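Section 4: Setting up your sorting bins

Okay, you've got the bench level and the Drastent shelf brackets are in (if they're not, go back to Section 3, I'll wait). Now for the part I like best, which is getting the bins going so odds and ends from all over the house finally have somewhere to land.

I use two metal bins, one behind the other. You can use plastic tubs if that's what's in the garage, but I've gone through a few of those and the corners always split on me.

What you'll need

Two metal bins, same size if you can manage it
A damp cloth and a dry one
Stick-on felt pads
A strip of masking tape and a marker

Steps

1. Wipe both bins out, corners too. Second-hand ones (mine came from the Ovcombe tip shop) can have years of grit in them. Don't fuss over scratches and worn paint, they'll only get worse and it makes no difference to the sorting.

2. Turn each bin over and run a gloved hand along the rims and base. Any burrs, knock them off with a bit of 300 grit paper.

CAUTION: Please do wear the gloves! Old metal edges are sharper than they look and I've got the scar on my thumb.

3. Stick the felt pads underneath, one at each corner. A timber tabletop marks very easily.

4. Set the first bin in the middle of the table and the second straight behind it. Leave a finger's width between them so you can get a cloth down there.

5. Put your tape on the outside and label them. The front one is MIXED and the back one is SORTED. I did try colours instead of words for a while and everyone in the house ignored them.

6. Tip your first load into the front bin. Start small, four or five things from different rooms, and keep the back one empty until you've had a good look at what you've got.

NOTE: If the bin has holes in the floor, coins and hair ties will find them. A tea towel laid flat in the bottom sorts that out.

7. Pull out the hard kitchen things first, so bowls, cups, anything you'd eat or drink from. They go to the sink, not the cupboard, seeing as they've been sharing a bin with goodness knows what.

8. Next do the bathroom things. Hairbrushes want the fluff pulled out before they go anywhere (a wide comb dragged through the bristles does it).

9. Soft toys go last.

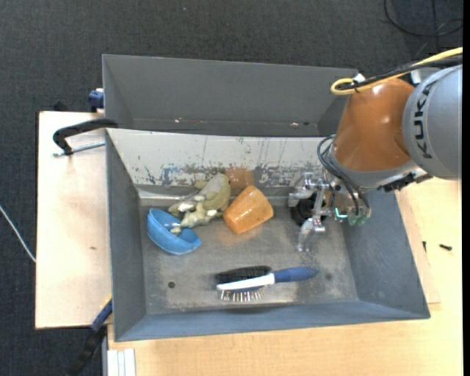
I leave them till the end as they catch on everything else, and a floppy arm or leg will drag half the load up with it. Give each one a good shake outside before it goes in the back bin.

10. Once the front bin's clear, carry the back one around the house and drop things off room by room. Then it comes straight back to the table, empty.

CAUTION: Don't lift a full metal bin by one side. Two hands, bend your knees, and get someone to hold the door.

NOTE: Leftover bits with no home at all go in the Relstead box, covered in Section 5.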